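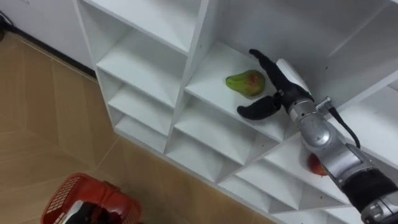 Reporting period runs from December to now. Short version: arm is up, hand is on, shelf bench is built, we are into real picking. Spent more hours on the wrist than planned, fewer on the base. The shelf task is what we promised Tandeo in the proposal so that's where most of this report goes. Approach to the pear is the pose we settled on, hand open wide, fingers up toward the back wall of the cubby, thumb down by the front lip. Took a long time to get there. Earlier poses came in too flat and the knuckles hit the divider. Cable at the wrist now loops out clear of the joint, it used to pinch on every left turn.

Date of report: 19 April 2024
Project: Nurkberg shelf picker
Where: shared workshop, back half
Funder: Tandeo small builds grant

Where the work stands

Arm mounted and running off the new supply. Hand wired, all fingers respond. Head camera view is what we use for everything, no extra cameras on the shelf. The controller is the Rao board, second one, the first died in the second week (our fault, wrong polarity, written up in the parts log).

Picks logged so far: 1012. That counts every attempt, good or bad, including the ones we stopped by hand. Sorting the log into clean picks and failed picks is not finished, so no success rate in this report. Would rather send a late number than a wrong one.

Grip

Changed the closing order. Fingers used to close all together and push round fruit to the back of the cubby. Now the thumb and fingers come around from above and below and the hand stays low, just over the cubby floor. Force limit is set by hand per fruit, still a text file, still ugly. Will be a menu at some point. The dark covering on the hand helps a lot with smooth skins, we bought a spare.

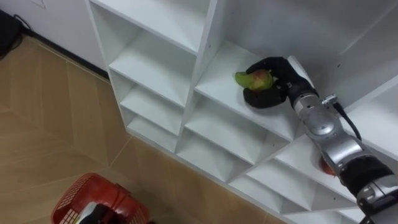

Shelf bench

Plain white cubby unit, open fronts. Picked it becuase it is cheap and anyone copying the build can get something close to it. White on white is hard for the camera, edges wash out under the overhead lights, and we decided to keep it hard. Most homes have shelves like that.

Before each session we do a pass with the shelf bare and save it as the reference. Shelf-pin holes in the side walls turned out handy, small dark dots on white, the software uses them to work out how far the camera has drifted. Not every cubby has one in view so we lean on the board edges for the rest. Drift was bad in the early weeks, better since the camera mount got a second bolt.

Still open: the deep cubbies at the bottom. Forearm fouls the shelf above before the hand gets in. Either a raised base for the unit or a shorter wrist. Leaning toward the base, it's scrap wood and an afternoon.
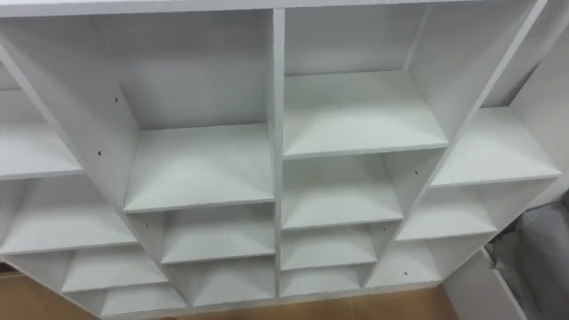

Multi fruit runs

Started these 3 weeks ago. Fruit goes in different cubbies, the arm gets a name and has to go to the right one. Current set is pear, mangosteen, apple. Mangosteen and apple one above the other on purpose, the planner likes to swap neighbors. The dark mangosteen is easy for the camera and harder for the hand, the stem and green bits on top catch on a finger. Apple sits a bit back from the front edge of its shelf, same spot each run, marked on the plan not on the shelf.

Some bruising. We rotate the fruit and eat what we can. Groceries are under "consumables" in the budget sheet, please don't be surprised by that line.

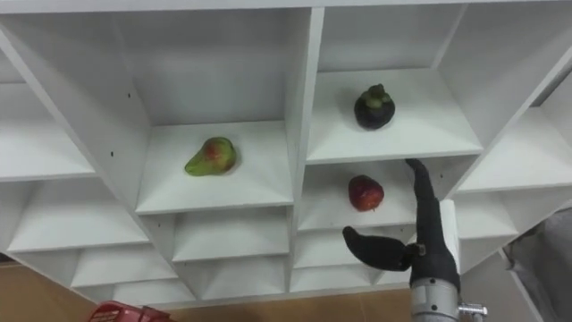
Money

Spent 200 dollars over on the wrist joint, nearly all of it shipping. Covered by not buying the second supply. Hekumico still owes us a refund on the wrong size bearings, it's been chased twice. No other changes to the budget, reciepts are in the shared folder.

Next period

Raised base for the shelf unit.
Finish sorting the pick log, send the rate.
Fruit settings out of the text file.
Strain relief on the wrist cable, proper one.
Second arm into the same task, only if the above is done. It won't be rushed.

Need from you

An OK to move the remaining parts money into workshop rent, 29 days' worth at the current rate. Rent went up and we would rather not pack the bench away between sessions. A yes by email is enough.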